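3.2 Recovery after long runs

Runners in both groups kept a paper log. Distance, time, shoes, how the legs felt at bedtime on a five point scale. The log was the main source for this section, the watch data second – watches died, or got left on chargers, and we did not want to throw out a whole week for that.

Enrollment closed with 123 first-time marathon entrants, all on the same club plan (Jiklow plan, long run once a week, longest one three weeks before race day). No one was asked to change pace or mileage. What changed was the afternoon after the long run. Group A: carry on as normal. Group B: feet up for the first two hours back home, no chores, no stairs if possible, then normal life. Sleep was left alone in both.

Group B did not like it at first. Several entries in the first weeks just say "bored" or "kids wanted lunch." We counted a rest block as done if the runner logged at least an hour and a half of it. Anything less went down as missed, and the runner stayed in the group they were assigned to.

Soreness the next morning was lower in Group B, but the gap was small and it closed by the second morning. It was clearest after the longest run. After the shorter ones, hardly there at all. Eirlys James, who coded the logs, noted that the runners who wrote the most also reported the most soreness, in both groups, so some of this may be a writing habit and not legs. We have no good way to seperate the two with the logs we have.

Pace on the next scheduled run: no difference. Same for heart rate where we had it. Two makes of watch were in use, Movo and Fiveo, and they disagree on easy runs, so heart rate was only compared within a make.

Missed runs are the more interesting part. Group A skipped more of the midweek runs in the last month of the plan. Reasons given were mostly work and tiredness, then calf and shin pain, then weather. Group B gave work as well, tiredness much less. Rhodri Meredith read all the reasons a second time without knowing the group and got the same ordering. Could be the rest block. Could also be that people told to take an afternoon off feel they owe the plan something during the week – one runner wrote exactly that in May.

Race day itself we treat lightly. Hot start, long wait in the pens, and the results depend on plenty that has nothing to do with an afternoon at home. Finish times are in the appendix and are not tested here.

3.3 Where the rest was taken

The log had a free line for place. Most runners wrote the same place each week and after a while stopped filling it in, which we took as no change. Sofa was the usual answer, then bed, then the floor with legs against a wall. Car was written more than we expected, by runners who traveled to a trail for the long run and rested before the drive home or as a passenger on the way. Place made no difference to next morning soreness, though the floor group is too small to say much.

Emrys Hughes has suggested scoring position (flat, propped, sitting) in place of furniture. We agree, and would do it that way next time. 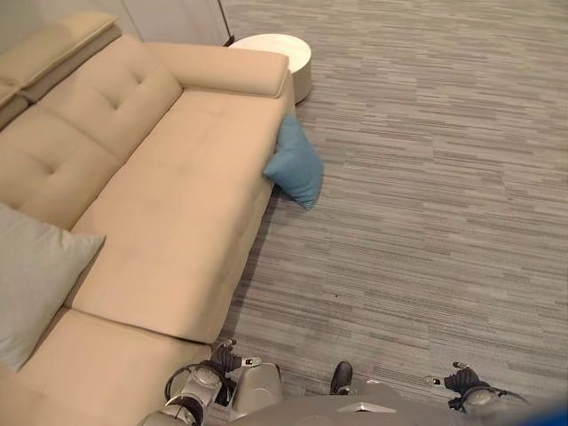 Figure 2. Sofa with chaise seat.

3.4 Limits

Self report all the way through. Runners knew which group they were in, and there is no way to hide a two hour rest from the person having it. The plan came from one club and one city, flat routes nearly everywhere, so nothing here speaks to hill training. Food after the run was not logged, a mistake on our part – Delyth Pritchard raised it in week one and by then the logs were allready printed.

Drop-outs also matter. Those who quit the plan were asked for a reason by phone and not all picked up. We kept their entries up to the last full week and left out whatever came after. Leaving them out altogether makes the soreness gap a bit smaller but does not remove it. The midweek result stays the same either way.

Repeat with second-time runners is planned, same log, food line added.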